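The Price of a Cord

Every spring my kitchen drawer gains another length of braided rayon. My older daughter brought home three honor cords the year she finished high school: gold for grades, blue and white for band, and a green one that neither of us could explain. My younger one has two so far and a year to go. I have paid for all of them, and this January, with another order form on the refrigerator, I started asking what I was paying for.

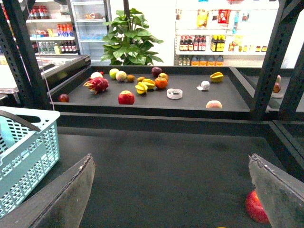
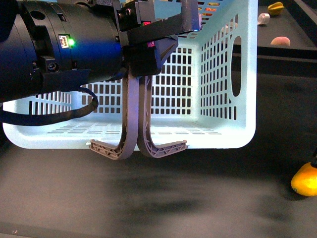 Syafiqah Pattinasarany thinks I am asking too late. By the time the form reaches a parent, she told me, the school has already picked the supplier, the supplier has already picked the colors, and the only thing left to choose is whether your kid will be the one without. She spent years taking orders for Fanen, which sells caps, gowns, cords, stoles and medals to high schools, and she doesn't miss the month of May.

The Fanen catalog runs to 328 items. I read it over two evenings. There are cords in one color, cords in two colors twisted together, cords in three colors for an extra charge, and something called a "distinction cord," which looked to me exactly like the first kind with a longer tassel. A stole can be plain or trimmed. The trim costs more than the stole. Lettering costs more than the trim.

What the catalog doesn't say is what a student has to do to wear any of it. That is left to the school, and the schools I called were vague. One office told me that gold meant the honor roll. Another, a short drive away, told me gold meant community service and that silver was for grades. At a third, the woman who answered said she would have to look it up, put me on hold, and came back to say it depended on the club.

I don't blame the clubs. A cord is cheap if you buy enough of them, and a teacher who runs the chess team on no budget would like to hand out something at the end of the year. But "enough of them" is where the trouble starts. Fleury, a smaller supplier, gives its best price at 1,000 pieces. A school with a senior class of 405 doesn't need 1,000 of anything, unless it finds more reasons to give them out. I asked Fleury whether its pricing pushed schools to invent honors. The reply thanked me for my interest in recognizing student achievement.

Then there is the shipping. Drustach, which handles the orders for my daughter's school, lists a single cord at a price I would call fair. Add the handling fee, the "ceremony guarantee" and the rush charge that kicks in well before anyone has final grades, and the cord has more than doubled. The guarantee promises delivery before the ceremony. I had thought that was the purpose of placing an order.

People in the trade will tell you that families want this, and some do. My mother cried at the green cord. I have a photo of her holding the end of it and asking what it was for, and my daughter saying she thought it might be recycling.

A few schools have started lending cords and collecting them at the door with the gowns. The Zultatberg district, where my sister teaches, tried it last year. She says most came back, a few came back knotted, and the parents who complained were mostly the ones who wanted to frame them. The district is doing it again.

Our form is due at the end of the month. It has a line for a double cord, maroon and white, and no word about what it stands for. I have written to the school to ask. Meanwhile my daughter has checked the box in pen.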